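In Defense of the Slow Bag

My sister-in-law orders vitamins, cat litter and birthday presents from the same website, and last February she received a lipstick in a carton that could have held a toaster. She was delighted. The carton is now a garage for her son's trucks. I was less delighted, having spent four winters of my youth at a packing bench in Grodville, where a carton like that would have earned you a talk.

I bring this up because the people who run things have decided that packing is the part of shopping that doesn't count. Choosing counts. Paying certainly counts. Then there's a gap, during which your order is "being processed," and after the gap it's on your porch. The gap is where I used to work.

In Grodville we were expected to get through 48 orders an hour, a figure arrived at by someone who had never opened a plastic bag in dry weather. Anyone who has stood in the produce aisle rubbing a bag between thumb and finger like a man trying to start a fire will know the problem. The bag has two sides and no interest in being parted from itself. You could lose a whole minute to one, and no spreadsheet I was ever shown had a row for it.

And yet the bag is where the job gets done. Stand it up properly, mouth open, and the boxes go in square. Let it slump and you're feeding things into it sideways, one corner catches, and somewhere in Wamville a woman opens her parcel and finds that her face cream has been in a fight.

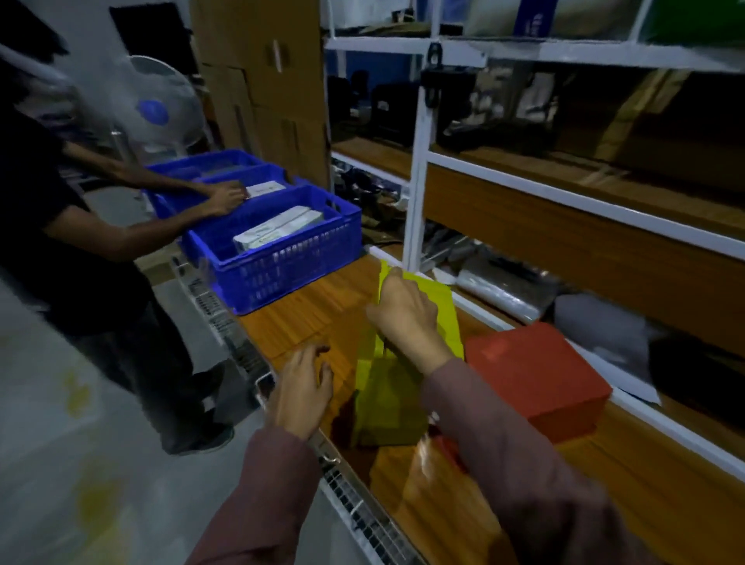 Does it matter who packs an order, as long as the right things are in it?

It matters a good deal, mostly to the things. A packer who has been given time will put the heavy box at the bottom and the one with the thin lid on top, and will notice that the order contains two left slippers before the customer does. A packer who has been given a target will put in whatever is nearest the hand, in the order it comes, and tape over the evidence.

I've tested this in an unscientific way by moving. When I left my apartment in Stusham I hired a firm that charged by the hour, and I have never seen glassware so tenderly treated. The next time I hired one with a flat rate, and they were gone by lunch. So was the handle of my good teapot. I still have the teapot. I pour from it with a dish towel, like a surgeon.

The usual reply is that customers want speed, and I'm sure they do when you ask them. I want speed too. I'd also like the thing I bought to have its corners. A shop in Kurtuluş once took about 36 days to send me a coffee grinder, and it came wrapped so thoroughly that I needed kitchen scissors and a second person to get at it. I complained about the wait to everyone I knew, and I've bought from them three times since.

So my modest proposal is to give the bench another 90 seconds per order. Let the bag be opened all the way. The lipstick can wait until Tuesday, and my nephew has enough garages.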